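**Teaching by hand, teaching by wire** (29 August 2022)

1/ I work as a teleoperator at our small lab in Altdale. My job is to show a two-armed robot how to do kitchen tasks. A few people asked how we do it, so I will try to explain in this thread. English is my third language, please be patient with me.

2/ We have two ways of showing. In the first one I hold the robot's arm and move it with my own hands, and the joints record where they went. In the second one I sit apart and move a pair of small leader arms, and the big arms copy me.

3/ By hand is easier to learn. You feel the weight of the arm and you feel when the finger touches something. But with two arms it becomes difficult, my shoulders are tired after an hour, and my body often comes in front of the camera.

4/ So for two-arm tasks we use remote control. We record with a program called Prerkance. It saves the joint positions and the camera video together, and I mark each try as "keep" or "throw away".

5/ For the steamed bun task we have 77 demonstrations that we keep. I did 47 of them. The others were done by my colleague on the late shift, who is left-handed, and I think you can see it in the joint plots.

6/ My first mistake was to go too fast. I wanted to look skilful. The supervisor told me to move as if I was carrying soup, and now I pause a little before each grasp.

7/ The second mistake was correcting too much. If the gripper is 3 mm away from where I want it, I must decide quickly if it is good enough. When I hesitate, the robot learns to hesitate also.

8/ The bun setup, with the lid on the left, the steamer in the middle and the plate on the right:
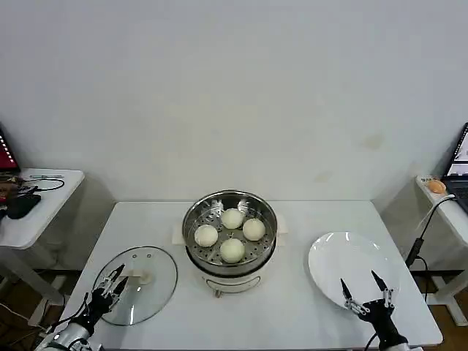
9/ Wogan replied that he would do the lid by hand guiding and only the buns by remote control, because you cannot feel a small knob through leader arms. I understand the point. We tried mixing both in December, for a jar task, and the two kinds of movement looked so different in the data that we stopped. Maybe we gave up too early.

10/ Another question was how long one demonstration takes. It depends very much on the operator. My longest recording last week was 698 frames, and a good part of it was me trying to grip one bun without squeezing it.

11/ Next task is folding a tea towel, the project name is Lurkunari. I will practise on the leader arms first with the recording switched off. If you also do this work, please tell me how you rest your wrists.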